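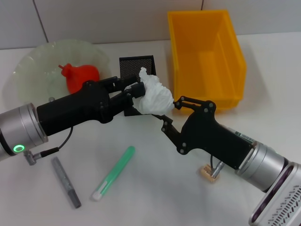

Pañuelo de papel blanco, arrugado, sobre un tablero blanco.

4. Limpieza y cuidado de la superficie

La mesa Tlapale se entrega con el tablero protegido por una película transparente. Retírela antes del primer uso, empezando por una esquina y tirando despacio en paralelo a la superficie. Si quedan restos de adhesivo, siga el apartado 4.2.

4.1 Limpieza diaria

1. Retire del tablero los objetos sueltos y recoja las migas o el polvo con un paño seco.
2. Humedezca un paño de microfibra en agua tibia y escúrralo bien.
3. Pase el paño en pasadas largas, siempre en el mismo sentido.
4. Seque con un segundo paño. No deje agua en la junta entre el tablero y el canto.

Nota: los pañuelos y el papel de cocina sirven para absorber un derrame, pero sueltan fibras que se ven con luz lateral. Para el acabado final use siempre microfibra.

4.2 Manchas y restos de adhesivo

Café, té y vino: diluya 3 ml de jabón neutro en 300 ml de agua. Aplique la mezcla con el paño, espere un minuto y aclare con agua limpia. Repita si es necesario.

Tinta y rotulador: utilice el limpiador Herden incluido en la bolsa de accesorios. Pruébelo primero en la cara inferior del tablero.

Adhesivo: frote con la yema del dedo envuelta en un paño seco hasta formar una bolita y levántela. No use rasquetas ni cuchillas.

Cera de vela: deje que endurezca por completo antes de retirarla con una espátula de plástico.

PRECAUCIÓN: no aplique acetona, lejía, amoniaco ni polvos abrasivos. Estos productos matean el acabado y el daño no está cubierto por la garantía.

PRECAUCIÓN: no mezcle el limpiador Herden con otros productos de limpieza.

4.3 Lijado de arañazos

Solo en tableros con acabado Indus mate. Los tableros brillantes no admiten lijado.

1. Limpie y seque la zona según el apartado 4.1.
2. Doble una hoja de lija de grano 400 y humedézcala.
3. Lije sin apretar, siguiendo la dirección del arañazo, y revise el resultado cada pocas pasadas.
4. Retire el residuo con un paño húmedo y deje secar.
5. Aplique una capa fina de cera Indus y pula con un paño limpio.

4.4 Calor y humedad

No apoye directamente sobre el tablero recipientes a más de 40 °C. Utilice salvamanteles con base de corcho o fieltro. Las bases de goma oscura pueden dejar un cerco permanente.

Si la mesa se coloca junto a una ventana, cambie de sitio de vez en cuando los objetos fijos, como lámparas o bandejas, para que el tono se mantenga uniforme.

4.5 Patas y tornillería

Las patas Clanholm se limpian con un paño seco. Compruebe el apriete de los tornillos un mes después del montaje y cada vez que traslade la mesa. Use la llave suministrada y no fuerce el tornillo al llegar al tope. Para nivelar la mesa, consulte el apartado 3.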